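### 4.2 Perceived gloss and the choice of finish

Gloss was the second surface property examined in the Kostness survey. Participants were asked to sort 80 finish samples by how polished each one looked, first under diffuse light and then under a single directed lamp. The samples were supplied by the Tirnance workshop and covered the range of browns most often used for stair rails, door knobs and newel caps in public buildings. A total of 187 participants completed both sorting tasks.

Agreement between participants was high at the two ends of the scale and low in the middle. Samples with a satin finish were moved up or down by several places when the lighting changed, while samples with a full polish kept their rank. This result is consistent with the view that people judge gloss mainly from the sharpness and contrast of highlights and reflected shapes, and that color plays a smaller part. Rounded forms make these cues easier to find, as a curved surface gathers reflections from a wide area into a narrow band (Figure 3). 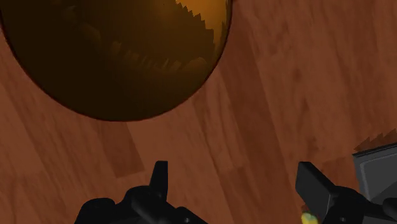

**Figure 3.** Computer rendering of a glossy brown sphere, with a bright highlight near the upper right rim and a faint band of jagged reflected shapes.

Dark finishes raised a separate question. In the written comments, participants often described dark samples as "deeper" or "wetter" than light samples of the same measured gloss. The Amoah scale, which was used to record these comments, does not separate depth from shine, and the two terms were therefore coded together. A revised form of the scale would be needed to treat them apart.

The practical effect of these findings was tested in the Greklow reading rooms, where the handrails had been scheduled for refinishing in January. Three finishes were applied to matching lengths of rail. Visitors were invited to state which length they would prefer to see throughout the building, and 88 replies were received. The satin finish was preferred near windows and the full polish in the interior corridors. Reasons given for the first choice included glare and visible fingerprints. Wear was not measured at this stage and is considered separately in Section 5.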